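Kandham Wire Hat Stand, Triangle, Black

Item 598 - Countertop displays - In stock

A small tabletop stand for knit hats, made from thin black wire bent into a triangle. It holds a beanie up off the counter so that customers can see the knit and get at the label without unfolding anything. Most shops use them in a row along the counter or one to a shelf, with the rest of the stock folded behind.

The stand is open all the way through. There is no solid back panel and no printed logo on it, so it works with any color of hat and takes up very little room in a drawer when the season ends. It comes in one piece with nothing to screw together.

What fits on it

Knit hats of most kinds will sit on the Kandham. Ribbed beanies are the easiest because the knit grips the wire a little. Slouchy hats can be hung over the top and left to fall in folds. Very thin liner caps tend to slide, and for those we suggest the Hudec peg stand instead. We don't recommend this item for felt hats, brimmed hats or anything with a stiff crown, as the point of the triangle can leave a dent.

Putting a hat on the stand

Open the hat with both hands and lower it over the top point. Let it drop until it stops by itself, then turn it so the care label or price tag is where you want it. To take it off, hold the hat by both sides and lift straight up. Pulling from one side will usually bring the stand along with it.

If the hat is going to stay out for a month or more, move it around on the wire now and then. Loose knits will stretch at the top if they hang from the same spot all winter.

Details

Style: open triangle with base rod
Finish: black
Use: indoor, tabletop or shelf
Weight limit: 600 grams
Assembly: none
Carton quantity: 80
Sold singly or by the carton

The hat is not included. For stock to go with it, see the Ferkula ribbed beanies on the knitwear page.

Care

Wipe with a dry cloth. A damp cloth is fine for sticker residue, but dry the wire before a hat goes back on. If a stand gets bent in a box, it can be pushed back by hand - go slowly and work on a flat surface so the base ends up level. Check for rough spots before using it again, especially with fine yarn.

Ordering

Single stands ship from the Binmont warehouse with other small fixtures. Full cartons ship separately and may arrive a day or two after the rest of your order. Returns are accepted on unused stands in the original wrap. For cartons with mixed stands, write to Consuelo Bustamante in wholesale before placing the order, and include your shop account number.

Orders placed before 2 p.m. are usually packed the same afternoon. January is our stock count month and carton orders can take longer then.
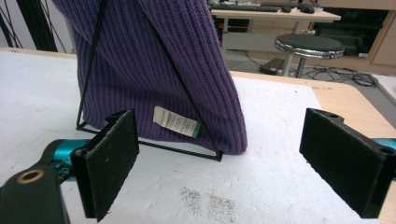
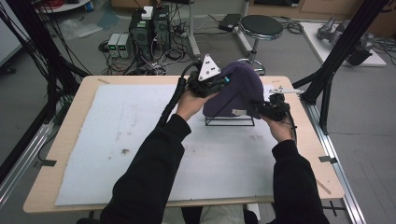
Black triangle stand with purple ribbed knit. Knitwear not included.

Related items: Hudec peg stand, Kandham shelf riser, Ferkula ribbed beanie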